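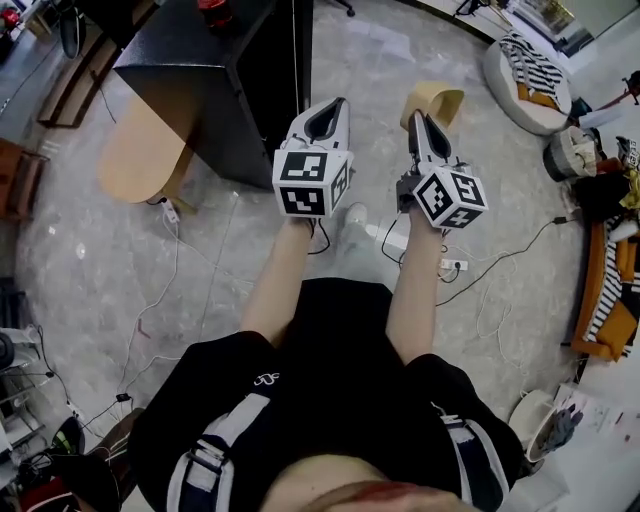

Werkstattheft Nr. 5, Seite 40

2023-03-28

Indigo, zweiter Anlauf! Die Küpe vom Winter war ja nur noch traurige graublaue Brühe, also alles weg, Topf ausgekocht, neu angesetzt. Diesmal mit Fructose und Kalk statt Hydrosulfit. Riecht viel angenehmer, dauert dafür länger, und man muss sich beherrschen und darf nicht dauernd umrühren (ich habe natürlich trotzdem einmal zu oft gerührt).

Ansatz: 40 g Indigo von Peltari, fein gemahlen, mit warmem Wasser und ein paar Glasmurmeln im Schraubglas geschüttelt, bis keine Klümpchen mehr am Rand hingen. Dann Kalk und Fructose im üblichen Verhältnis 1 : 2 : 3 dazu, heißes Wasser drauf, Deckel zu. Nach einer Stunde stand oben schon die Blume, kupfrig und schaumig, darunter klares Bernsteingelb. So schön war das bei uns noch nie! Temperatur knapp unter 50 Grad, später abgesunken, da habe ich den Topf wieder ins Wasserbad gestellt.

Stoffe heute:
– Leinen von Vutel, vorgewaschen, 1.472 g trocken gewogen
– Baumwollbatist, Rest aus dem letzten Kurs
– zwei Stränge Wolle, nur zum Probieren, bei Kalk ist Wolle heikel

Das Leinen nimmt herrlich an. Erster Zug fünf Minuten, raus, und dann dieses Umschlagen von Grün nach Blau, daran sehe ich mich einfach nicht satt. Nach dem dritten Zug ein ordentliches Mittelblau, nach dem fünften fast Jeans. Dazwischen jedes Mal ganz auslüften lassen, nicht nur, bis es oben blau aussieht. In den Falten bleibt es länger grün als man denkt, auf dem zweiten Stück habe ich deshalb einen hellen Streifen quer durch.
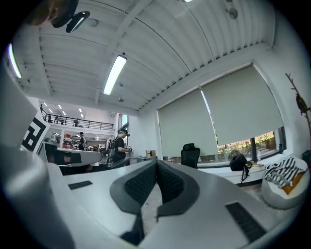
Eintrag: Färbewerkstatt, Platz am Fenster

Nachmittags die Schablonen. Reispaste nach dem Rezept aus dem Hollis-Heft, Klebreismehl und Kleie, gedämpft und lange geknetet, zum Schluss etwas Kalk und Salz. Frisch war sie zu zäh und blieb in den feinen Stegen hängen, mit einem Löffel warmem Wasser ging es wunderbar. Auf dem Batist sind die Kanten gestochen scharf, auf dem Leinen ist die Paste an zwei Stellen unterlaufen. Vermutlich war der Stoff noch nicht glatt genug, nächstes Mal vorher mit Sojamilch grundieren und richtig durchtrocknen lassen.

Für Paste nur kurze Züge! Beim vierten Bad hat sie angefangen aufzuweichen und ist als Schleier in die Küpe gerutscht. Hat nicht geschadet, aber Satz gibt es jetzt genug.

Wolle: die Farbe ist hübsch, ein weiches Taubenblau, der Griff leider strohig. Einen Strang in Essigwasser nachbehandelt, der ist merklich besser. Den anderen lasse ich zum Vergleich so.

pH zum Schluss knapp über 10, Küpe noch gelbgrün. Fructose nachgelegt, leicht gerührt, Deckel drauf, Decke drum.

Offen:
Waschprobe mit Flinero-Seife, vorher und nachher ans Musterbrett heften.
Reibechtheit am Leinen prüfen, trocken und nass.
Waid für Juni bestellen, ich möchte unbedingt beides nebeneinander sehen.
Wer den großen Zinkeimer hat: bitte zurück unter die Spüle, der kleine reicht fürs Spülen von langen Bahnen nicht.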